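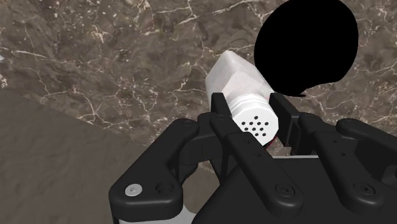 Figure 1. Simulation view: the hand holding the salt shaker over the marble counter.

Minutes of the working group on household and shop tasks
Held at the Hedby office, 2018-02-09
Present: the simulation team, the hardware team, two guests from the Dullwood canteen kitchen, one observer from Pradstead
Minutes taken by the simulation team

1. Opening and earlier minutes

The meeting was opened at 14:00. The minutes of the January meeting were read and accepted with one correction. In item 3 it was written that the Lemma hand "can season food". This should be "is planned to season food". The observer from Pradstead asked that we are more careful with such sentences, because the minutes are also sent to people who do not come to the meetings.

2. The question from Pradstead

Pradstead has asked us for a short answer to the question whether a machine can already do small chores in a kitchen or in a shop. They must decide if they put money aside for it this year. The meeting agreed that one answer for all chores is not possible. We went through the tasks one by one.

3. Salt shaker task (simulation)

The simulation team presented the salt shaker task, see Figure 1. The shaker is held between the fingers, in a diagonal position with the holes of the cap toward the lower side. One finger lies across the neck and the cap.

The team ran the task 200 times in simulation. In 50 of these runs the shaker slipped before the shaking motion was finished. Most of the slips came when the wrist changed direction quickly. With a slower motion the grip is better, but then it is not clear if enough salt would come out. The salt itself is not simulated at present, so we cannot say anything about the quantity on the plate.

The guests from Dullwood remarked that a cook does not hold the shaker by the neck. A cook takes it by the body and leaves the cap free. They also said that a finger near the holes is not good for hygiene, also when the finger is of a machine. The hardware team answered that the grip was found by the program and was not chosen by a person. It was discussed for some time whether we should forbid such a grip or give it a lower score. No full agreement. The simulation team will first try the lower score.

One more remark was made about the surface. The counter in the simulation is brown marble with light veins. The kitchen in Dullwood has steel tables, which reflect a lot of light. The tracking of the shaker should be tested also on a steel surface before we speak about a real kitchen.

4. Shelf filling (shop)

The hardware team reported from the test shelf in Hedby. Boxes of one size are placed well if they stand straight at the start. Soft bags, for example rice or flour, are still a problem, and the arm stops often and waits for a person. The observer asked how long a person must stay near the machine. The answer was: all the time. The observer noted that in this case the shop does not save any working hours, and the hardware team did not disagree.

5. Wiping tables

Wiping a free table works. Wiping a table with cups on it does not work yet. The Dullwood guests said that in their canteen there is never a free table at the hour when it must be wiped. They offered to write down which objects stay on the tables after lunch, so that we can use the same objects in the tests.

6. Answer to Pradstead

The following text was agreed after some changes:

"Single steps of a chore can be done by a machine under prepared conditions. A full chore, from the beginning to the end and without a person beside it, cannot be done yet with our equipment. For the salt shaker we have results in simulation only. We do not recommend to plan with fewer kitchen or shop staff this year."

The hardware team wanted to add a sentence on when this will change. The other participants found that we have no basis for a date. The sentence was left out.

7. Actions

Simulation team: lower score for grips which touch the cap, then repeat the 200 runs. Add a steel table surface.
Simulation team: check with Lemma if their model of the finger friction is newer than ours.
Hardware team: test soft bags with the slower closing speed and report the number of stops.
Dullwood: list of objects left on the tables. Also lend us 2 shakers of the type used in the canteen, so that we can measure them.
Pradstead: confirm that the text in item 6 was received.

8. Other matters

The key for the test room must be returned to the front desk in the evening. The heating in the meeting room was again too low and will be reported.

The next meeting will be in Dullwood, if the kitchen can be visited before lunch. The date will be sent by e-mail.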